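Tue 28 February

Slept badly, woke up before the alarm, ate toast standing up. But a good day in the end, so I want to get it down while I still remember it.

We're on doors this week! The whole Kiani set is cleaning jobs, and Deolinda Fonseca (who runs the list and guards it like a dragon) decided we'd had enough of tables and sinks. So it's doors now, and mostly the metal parts of doors. Each example is one short run of a person wiping one thing, filmed from the head so the system gets the same view it'll have later on. The rule is two hands, always. One holds the door still and the other one wipes. I thought that would be the easy part, and then I caught myself letting go of the door every time I thought about my elbow.
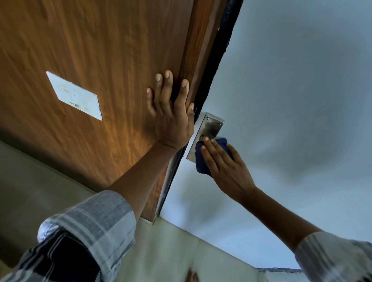

Morning

Got in early and did the boring stuff first. Charged everything, checked the clock on the head camera against the clock on the laptop, found they disagreed, fixed it, checked again. Then we did the labels meeting, which was supposed to be short and ate most of an hour. The fight was over when a wipe begins. Is it when the cloth touches the metal, or when the hand starts to move toward it? Rosário Rebelo is firmly for touching. Deolinda wants the reach in there too, and she has a point — if you cut the reach off, the system never learns how to get to the plate in the first place, it just sort of wakes up with a cloth in its hand. We settled on two marks for each clip, one for the reach and one for the touch. More clicking for me, but I can live with it.

The count on the Kiani board said 1,348 when I sat down. That's everything, all the way back to October, when I was still practicing folding napkins and getting told I was too fast. Deolinda wants 300 more from doors alone. I did the math on how many days that is and then decided I'd rather not know.

Afternoon

Much better than the morning. I watched back a batch before lunch and flagged 11 clips, mostly for hands blocking the part you're meant to see. It's such a small thing! Your fingers want to sit right on top of the knob, and from the head camera all you get is knuckles. Rosário says to bring the cloth in from lower down and keep it bunched up, so some of the metal still shows past your fingers. I wrote that on my own cheat sheet, along with "slow down" (again) and "flat hand on the door, don't grip the edge."
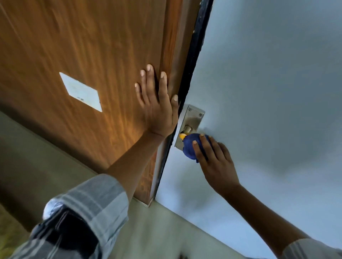 The thing I keep chewing on is how much we should mix it up. If every run goes at the plate from the same side with the same kind of cloth, I worry the system will learn our habits and get lost the minute somebody hands it a towel. Vavden, the older set, had that trouble. Lovely clean clips, all of them the same, and the model trained on it was hopeless with anything new. Deolinda says variety comes in the next round and I should stop borrowing trouble. Rosário was on my side, I think, though he was eating at the time so it was hard to tell.

We also talked about whether to keep the messy tries. I'm for keeping them. When a cloth slips and you catch it and carry on, that's useful, it shows how to recover. Deolinda will keep 3 of those per session, marked as such, and wants the rest binned. Fine. Three is more than zero.

My neck is sore from looking up so much. I'm going to try a hot shower and see if that helps. Also I need to buy milk, and answer my sister, who has now asked twice whether I'm coming for the weekend (yes, if I can get Friday's labels done early).

Tomorrow is hinges. I have no idea how you wipe a hinge nicely with two hands, so I'll ask Rosário before I go and practice it wrong all morning.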